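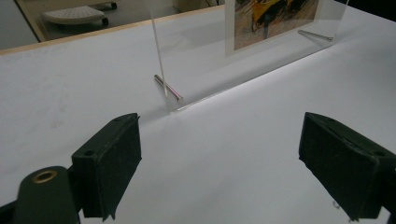

Displaying small prints in clear acrylic frames on a white reception counter

Posted by Rorau Front Office

Our office has recently replaced its wooden picture frames with upright frames in clear acrylic. They hold photographs of paintings from our lending collection, each printed with a white border. The counter is white and smooth. Two concerns have been raised by staff. First, the prints slide toward one end of the frame and do not remain centered. Second, visitors do not always notice the frames, and one was knocked to the floor in July. We would be grateful for guidance on both matters, and on a suitable method of cleaning.

Ibrahim Bassey

A print that is narrower than the frame will move whenever the frame is lifted. The usual remedy is a pair of clear photo corners, attached to the inside of the back panel at the two lower corners of the print. Please do not apply glue or ordinary tape to the print itself.

With regard to visibility, a clear frame on a white surface has very little outline. Our own branch placed a sheet of gray card under each frame, extending 5 inches to the front, and no further frames have been knocked over. A larger print would also help.

For cleaning, remove the print first. Use lukewarm water with a drop of dish soap and a soft microfiber cloth. Glass cleaners containing ammonia should be avoided, as they can cloud acrylic. Paper towels may leave fine scratches.

Hernotano

We just let ours slide. Dust is the bigger problem in our building.

Trukero Records Desk

The advice above on ammonia is correct. I would add that dry wiping builds up static and draws dust back to the surface, so the cloth should be slightly damp. Allow the frame to dry fully before the print is returned to it, or the print may stick to the panel. If the counter receives direct sun, the frames should be moved, as ordinary acrylic offers limited protection against fading.

Related items
Removing adhesive residue from acrylic sign holders
Choosing a border width for small art prints
Anozie display stands: replacement feet
Storing unframed photographs in a shared office
Labels for a lending collection (32 replies)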